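Jul 24, 2025
Bowls and sheet-metal bin, Wudstead workshop

Picking up from the notes Colleen left. The bin from Poirier has been in use since December and the floor is getting scratched, so before we order a second one I wanted the condition written down.

1. Bin

Washed it out with warm water and dish soap, wiped down, left to air dry overnight. The scratches in the floor are fine ones and I can't catch a fingernail on any of them. Tried the Wivau polish on one patch near the back and it made no difference I could see. Not going to polish the rest. Sloping sides are fine. The inner back wall is more worn than the floor and streaky, and the streaks stayed put after two washes.

Weight empty, on the floor scale: 16 kg. Mackenzie had it down as less, but I think that was before the rear panel went on.

2. Bowls

Went through the whole crate. Kept 8, put the chipped ones in the scrap box. Weighed the two we use most with plain rice in them to get a fill level. Blue took 1,065 g to the line, red took 280 g. The red one is a good deal smaller, so no surprise there, but the sheet on the wall has the same fill for both and needs fixing.

For placing, red goes near the center and the larger blue one in the front left corner, both upright and empty to start. Melaniia wanted them closer together. I'd leave the gap, it makes it easier to get a hand around the rim of the blue one.

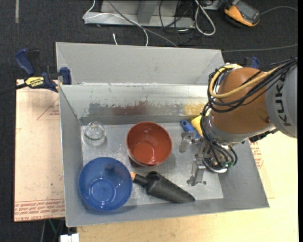
3. Glare

The silvery floor throws light back up and the bowls pick up highlights too. Bláthnaid suggested a sheet of the matte Lurnulard liner. Cut one to size and it curled at the corners where the sides start to slope, so it came out again. Will try taping it.

To do
- new fill sheet, separate lines for red and blue
- ask Sheldon if Poirier will do a brushed floor on the second bin
- more dish soap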